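We switched our winter trips around this year, and I wanted to get the news up before the phones start. (Hi, it's Harriet Obi, writing this from the back desk with a cold coffee.)

The short version is that our December week in Neletti is back on! We dropped it last winter when the old ferry timetable stopped matching up with the morning bus, and I've had a steady trickle of emails about it ever since. The new winter timetable came out on Friday and the connection works again, so you can get off the bus, walk down the hill with your bag and be on the water before lunch.

If you've never been to Neletti in the off-season, it's a different town. In July you can't find a chair on the harbor front. In December you get your pick, the bakery by the steps still opens at six, and the light in the late afternoon goes a sort of apricot color that makes everybody's vacation photos look better than they should. Is it beach weather? No, not really. I've swum there in December exactly once and I screamed. But a walk along the coast path in a light sweater, with a proper lunch at the end of it — that I can promise you on most days. Bring a rain jacket anyway, and shoes with some grip, as the path down to the second cove is smooth stone and it gets slick.

We're staying at the Clesteo again, the yellow guesthouse above the chapel. They've put heating in the upstairs rooms, which will be welcome news to anyone who came with us two winters ago and slept in a hat. Rooms at the front have the view and rooms at the back have the quiet (the chapel bell is no joke), so tell us which you'd like when you book. Breakfast is included, dinner isn't, and there are three places open within a five-minute walk.

Now the other change. The day trip up to Urus is going ahead as before, but the cable car is closed for its yearly service, so we'll be taking the road. It's 1343 meters at the top and there are a lot of bends. If you get carsick, sit up front and say so early, please! I'd rather shuffle seats in the parking lot than halfway up. The old town up there has a covered market and a little cheese shop I would happily move into, and we've added an extra hour so no one has to gallop back to the van with their mouth full.

We have room for 40 people on the December week. The deposit is $130 per person and you can get it back in full up to 2 weeks before we leave. After that it gets complicated, so call me and we'll talk it through. Single rooms always go first. There's no extra charge for them, same as last year, but once they're gone they're gone.

A few people have asked about the spring walking tour around Mbeki. Yes, it's happening, no, I don't have dates yet. I'm waiting on the lodge to confirm its opening week, and I've learned not to print anything until they do. If you'd like to be told first, put your name on the list at the front counter or drop us a line and write Mbeki in the subject so I can find it again.

One last thing for those of you who've traveled with us before — the luggage rule is stricter this time. One medium suitcase and one small bag each. The ferry crew are lovely but they do measure, and I don't want to watch anyone repacking on the dock in the wind again. You can leave a bigger case at our office for the week at no cost, just put a label on it.

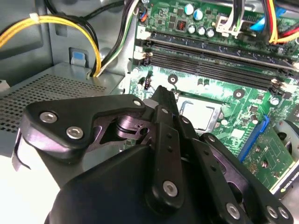
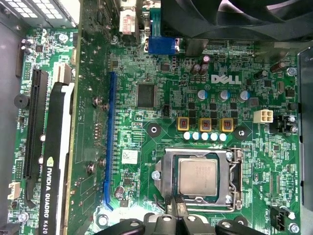
Neletti Winter Trips | Bookings and Travel Desk

Booking for the December week opens Monday at nine, by phone or at the counter. The printed leaflet with the day-by-day plan will be by the door from the same morning, and I'll mail one out to anybody who asks. If you get the answering machine, leave your name and number slowly, and tell me front room or back.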